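Prilendale asks its guests to put their clothes away

PRILENDALE, September 14, 2023. The Sallumano guesthouse has introduced a policy that most parents in town have been trying to introduce for years. Starting this week, anyone who gets the bed clear of clothes by 10 in the morning gets $5 off breakfast.

Manager Nelli Peltonen said the idea came from the housekeeping staff, who had grown tired of making beds around other people's wardrobes. The rule until now was that staff don't touch a guest's belongings, so a single sock on the duvet could hold up a whole room.

"We have drawers," Peltonen said. "We have hangers. We paid for the hangers."

The guesthouse has 51 rooms, and the offer applies to all of them, including the long-stay rooms on the top floor, where Peltonen admits expectations are modest. Staff will check from the doorway. Pajamas folded on a pillow are allowed. A pile is a pile, even if the guest says it's sorted.

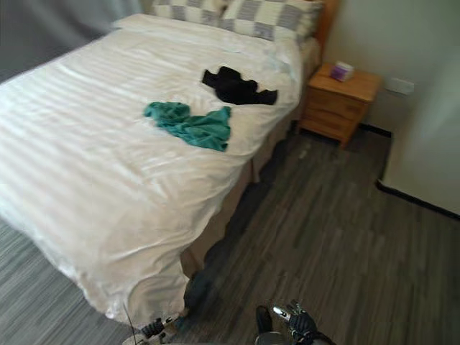 Does a shirt draped over the headboard count as put away? It counts as clothes on the bed, according to the notice at the front desk, and so does anything stuffed under the duvet.

Reaction among the regulars has been mixed. Ognjen Kadrić, who stays at the Sallumano every month for work, called the discount generous and said he had no intention of trying for it. "The bed is the only surface big enough to see what I packed," he said.

Chepkoech Kaijage, in town for a wedding, had already earned her breakfast twice. She moved everything to the chair.

Chairs are not covered by the policy. Peltonen said they may be looked at when the offer comes up for review in November.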